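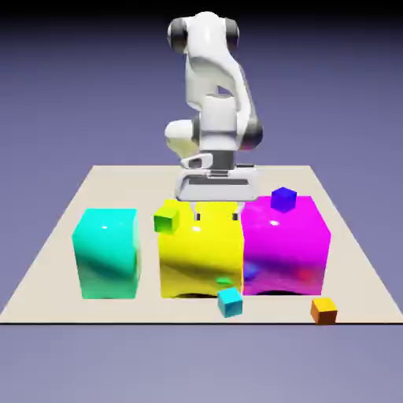
Computer rendering with a flat beige platform and a row of large cubes

Flat shading, smooth shading and the rendering of simple solids

In computer graphics, shading is the process of assigning a brightness and color to each visible point of a surface. The result depends on the orientation of the surface, the position and strength of the light sources, the properties assigned to the material and the position of the viewer. Shading is distinct from shadowing, which determines whether a point is blocked from a light source by another object.

Flat shading

In flat shading, one color is computed for each polygon and applied to its whole area. The method requires a single normal vector per polygon and is the cheapest of the common techniques. It gives correct results for cubes, prisms and other solids with plane faces, provided that the light is distant. Curved bodies have to be approximated by many small polygons, and the borders between them remain visible. The eye exaggerates the step in brightness at each border, an effect known as Mach banding.

Smooth shading

Two methods of interpolation are in general use. Gouraud shading computes a color at each vertex and blends the colors across the polygon. It is fast, but a highlight that falls inside a large polygon may be lost. Phong shading blends the normal vectors and computes the color separately for each pixel. Highlights are preserved, at a higher cost in calculation.

Neither method changes the geometry. The outline of a coarse sphere therefore stays angular even when its interior looks round. In a comparison by Ortuño and Vidal, a sphere of 60 polygons was judged smooth in its interior by most viewers, while the outline was judged smooth by only 7 of 38.

Edges

A cube shares each of its eight corners among three faces. If the normals at a corner are averaged, the faces blend into each other and the cube appears swollen. Modeling programs avoid this by storing a separate normal for each face at the same corner – a practice called splitting or hardening the edge. The Mekley format marks hard edges with a flag, and the older Skiko format repeats the vertex instead, which increases file size.

Ambient light

Light reflected between surfaces is expensive to compute. Simple renderers replace it with a constant term added to every point. Too high a value flattens the solids, and too low a value leaves the unlit faces black. Ambient occlusion darkens corners and narrow gaps and restores some of the lost depth.

Backgrounds are often filled with a vertical gradient. The gradient has no physical basis in most cases and does not light the objects unless it is also defined as an environment map.

See also

Normal vector
Radiosity
Texture mapping

References

Ortuño, P. and Vidal, F. Perceived roundness in coarse polygon models. Toledo.
Ramasamy, I. Hard edges and vertex normals. Sturkevthorpe, September edition.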